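Section 4: Mounting the side camera and dressing the cables

Do this section after the arm bases are bolted down and the joints have passed the free-swing check in Section 3. You will need the 3 mm and 4 mm hex keys, the reusable ties from the Ridel cable kit, masking tape and a tape measure. Allow an evening if it's your first build.

CAUTION: Turn the arm supply off at the wall and support the forearm with one hand before you loosen anything at the wrist. The joints have no brakes and the arm will drop.

4.1 Fit the camera mount

1. Clamp the foot of the articulated mount to something that does not move with the table. A shelf bracket or a separate bench is fine.
2. Loosen every knob on the mount, then bring the horizontal bar in from the side at a height that clears the raised elbow.
3. Tighten the joints one at a time, starting at the foot and finishing at the camera end.
4. Screw the camera onto its post. Finger-tight plus a quarter turn is enough.
5. Swing the arm by hand through its full reach. Keep at least 130 mm between the bar and any part of the arm at the closest point. If you can't get that, move the foot and start again from step 2.

Note: The Trundia clamps supplied with older kits slip when the thread is oily. Wipe them with methylated spirits before fitting.

4.2 Route the arm cables

6. Lay the cables along the outside of the arm, never the inner face, where the joint will pinch them.
7. Leave a loop at each joint. Bend the joint to its limit and check that the loop still has some slack in it.
8. Leave a few loose loops beside the gripper mount. The wrist turns further than any other joint and will pull a connector out if the cable is short.
9. Tie the cables to the arm between the joints only. Do not tie across a joint.
10. Let the camera cable hang clear of the arm and clip it where it reaches the bench.
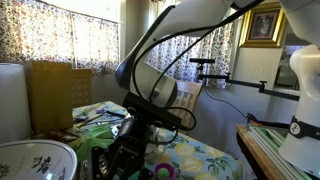
Figure 7. Arm over the work table, with cables on the outside and the camera on its side mount.

4.3 Prepare the table

11. If you use a tablecloth, pull it flat and tape it under the edge. A ruck will catch the fingers on a low pass.
12. For the first runs, use light things: a plastic cup, a soft ball, a folded cloth. Nothing over 500 g.
13. Keep knives and glassware out of reach of the arm until you have finished Section 6.

Note on light: A window behind the table will upset the automatic exposure. Draw the curtains, and if the picture still flickers, lock the exposure in the settings page. Consuelo Cortés built hers in a dining room and found that late afternoon was the worst time of day.

4.4 First power-up

14. Stand outside the reach of the arm with the stop button in your hand.
15. Switch on. Wait for the status light to go steady.
16. Run the Malabanan test routine at speed setting 9. Watch the cables, not the gripper.
17. If a loop snags or goes tight, press stop, switch off at the wall and repeat from step 7.

If the controller shows error 3037, the wrist connector isn't seated. Switch off, push it home until it clicks and try again. Owners of the Wasier controller board should read Ka-ming Liu's wiring notes in Appendix B before going on to Section 5.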